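Bunwood Household Machines Discussion Group
Minutes of the March meeting

Held in the upstairs room at the Istonton reading rooms, starting at 7 in the evening. The attendance sheet is with the secretary as usual and names are left out of these minutes, which is how the group voted to have it last year.

1. Welcome and apologies

The chair welcomed everybody, and in particular the newcomers who had seen the card in the baker's window and had braved the stairs. It was good to see the room so full on such a wet evening. Apologies had come in from several regulars with colds. The chair read out a very nice note from one of them, who wished it recorded that she would let a robot do her ironing tomorrow if it promised to mind the collars. So recorded!

2. Minutes of the last meeting

These were agreed with one correction. The member who spoke in favour of robot lawnmowers had said that his neighbour's got stuck under the trampoline, and the minutes had it stuck on top of the trampoline. The secretary was sorry for the slip and has changed it.

3. Matters arising

The library has agreed to keep our reading list on the noticeboard until the summer. The kettle has been looked at and is thought to be all right, though the lid still needs holding down. The question of whether we might visit the parcel depot at Kornard was carried over to item 7.

4. Main discussion: can machines do the chores yet?

The chair opened by reminding us that we last took this up properly two years ago, and that the feeling in the room then had been a fairly firm "not really". She thought it only fair to ask again, and proposed that we go chore by chore and keep away from the grand questions until the tea had come round. This was warmly agreed.

Floors went first. Most of those who own a robot vacuum are fond of it, and a good few have given it a name. It was felt that floors are the one job in the house where a machine has properly taken something off our hands, provided somebody has been round beforehand picking up socks, shoelaces and the fringes of rugs. A member with two large dogs said that hers does a lovely job of the hall and then spends the rest of the morning under the sideboard, and she has come to look on it as a sort of third pet. Another member felt we were being too kind, and that a thing which needs the room tidied before it will tidy the room has still some way to go. There was a good deal of nodding at that from the back.

From floors we moved on to washing up, and here the talk became very lively. The retired catering teacher among us pointed out that the dishwasher is a machine, that it has been doing the washing up for most of our married lives, and that we only stop calling things robots once they work. What remains for people is the loading, the unloading, and all the pieces that can't go in: good knives, wooden spoons, the pan with the burnt bit, and anything your grandmother left you. It is those pieces that the newer machines are being tried on, the ones with arms and fingers, and the group spent a long while on why that should be so much harder than it sounds.

The member who follows these matters most closely gave a short talk, which the secretary has done her best to set down. He said that wiping out a bowl is really two jobs going on at once. One hand has to hold the thing still, firmly enough that it doesn't swivel and gently enough that it doesn't chip, and the other has to bring the cloth down and follow a curve. You and I alter how hard we press without giving it a thought. A gripper with two stiff fingers has to be taught, and much of the teaching is now done by people working the grippers by hand, over and over, so that there is a record of what a decent wipe looks like. 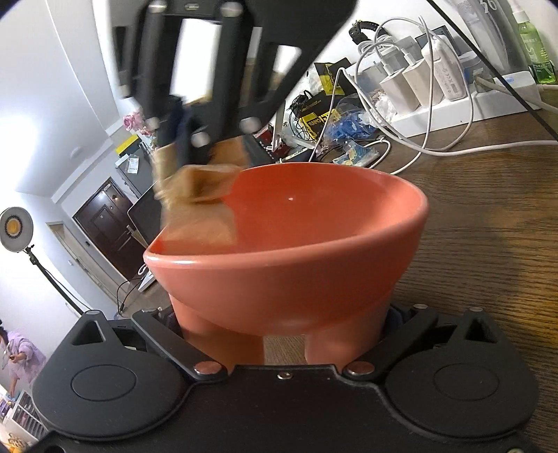 He went on to say that the holding hand is the one that gets forgotten. We all watch the cloth, but in his view half of the skill is in the steadying, and a machine that could only hold things nicely while a person did the rest would be a help to anyone with weak wrists. This struck a chord with several members. The lady who has had trouble with her hands since the autumn said she would gladly do her own wiping if something would only keep the mixing bowl from wandering off round the worktop - and she wouldn't much mind what it looked like, either.

A question was asked about shape. Would a machine that had learned on a plain bowl manage one with feet, or a jug with a handle? The speaker thought that this was the very heart of it. People see a bowl they have never met before and know at once where to take hold of it, and machines are only beginning to do the same. He added that shiny glazes can be troublesome too, as a camera may take a bright spot of light for a mark that wants cleaning. The secretary observed that her husband has the opposite difficulty.

There followed some talk about clutter. It was generally felt that the kitchens in advertisements have nothing in them, and that no one in Bunwood lives like that. Our tables have chargers on them, and post, and the cough sweets, and somebody's watch. A machine that could wipe a bowl only on a bare worktop would find very little work round our way. The speaker agreed, and said the more sensible people in the field now practise among ordinary muddle for exactly that purpose. He wouldn't be drawn on a date when any of it might be in the shops.

5. Tea, and the shop floor

Tea was taken at this point, with a lemon cake that was much admired, and the talk turned by itself to shops and workplaces. The member who used to keep the books at Aoun, the crockery warehouse, told us that they had looked into a machine for dusting and wrapping the stock. They sold 118 different lines of bowls and dishes in her day, and the salesman's machine could wrap the flat plates beautifully and could be trusted with very little else. They thanked him and kept the packing bench as it was. She did say, in fairness, that this was a good while ago and that she wouldn't care to bet on the same result now.

A member who works part time in a supermarket said the floor scrubber there drives itself at night and the staff are quite pleased with it, because it does the long aisles and leaves them free for the corners. Shelves are another thing altogether. Tins might be managed, he thought, but he would like to see a machine deal with soft fruit, or with a bag of crisps that has slid down behind the others. It was also asked what would happen to people's hours if such machines did come in. Feelings were mixed and strongly held, and the chair rightly said that it deserved an evening to itself.

6. Show of hands

The chair put it to the meeting: can machines do the household chores yet? The feeling was that they can do floors, with supervision. Washing and drying of clothes was allowed, folding was not. Washing up was allowed for whatever fits in the dishwasher. Wiping out the odd bowl by hand was put down as "coming along", a phrase suggested from the window seats and taken up by everyone. Dusting ornaments was refused outright, with some laughter.

One member asked that his disagreement be noted. He believes we shall all be surprised, and sooner than we think, and he reminded us that he had said the same about video calls. It is hereby noted.

7. Visit to Kornard

The depot at Kornard has written back to say that they can take a small party to see the sorting belts in operation. Flat shoes are needed and there is a fair bit of standing. Lifts can be shared from the Istonton car park. Anyone who would like to come should put their name on the list by the door, and say if they can take a passenger.

8. Any other business

A green umbrella was left behind last time and is still on the hook. The group thanked the baker of the lemon cake, who has promised to bring the recipe. It was asked whether the radiator by the door could be turned down, and the secretary will enquire.

9. Next meeting

The subject will be laundry, and folding in particular. Members are invited to bring along a fitted sheet, and we shall see whether any person present can fold one before we are too hard on the machines. Same room, same time. Would whoever has the spare key please bring it with them.

The meeting closed a little later than intended, and the cups were washed by hand.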